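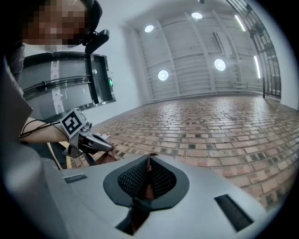 Building Materials and Everyday Life
Handout for Week 2: Reading a Brick Wall
Notes by Aarti Chaturvedi, 27 Aug 2008

Welcome back, everyone, and thank you for being so patient with the projector last time! We were partway through bonds, so let me pick up there. A brick laid lengthwise along the wall is a stretcher, and one laid so that you see its short end is a header. Put a row of either down and you have a course. English bond alternates whole courses of headers and stretchers, while Flemish bond mixes the two within each course (it eats up more facing brick, and people paid for it gladly on the street side and went cheap around the back).

Color comes mostly from iron in the clay and from the air in the kiln. Plenty of oxygen gives you reds and oranges. Bricks nearest the fire often came out dark, even glassy, and a good bricklayer would set those aside and use them for patterns. The old Ermont yard fired about 4000 at a time, and Parveen Weerasinghe's survey of Sastbridge lists 306 houses with patterned fronts, which I still find a lovely thing to go and look for on a nice afternoon.

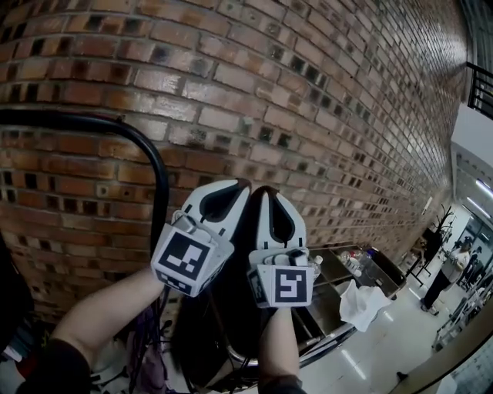

Fig. 1. Curving brick wall with dark patches repeating along the rows.

A word about mortar, which always gets less love than it should. Lime mortar is soft and lets a wall move a little. Hard cement in an old wall can trap water and pop the faces off the bricks, so please look closely at the joints on your walk.

For next time: sketch 3 courses from any wall near your home, label the headers, and read the Munshi chapter on kilns.

Shares: 3 | Comments: 2

Related handouts
Clay Pits of the Nunia Valley
Lime, Sand and Water
Roof Tiles, Part One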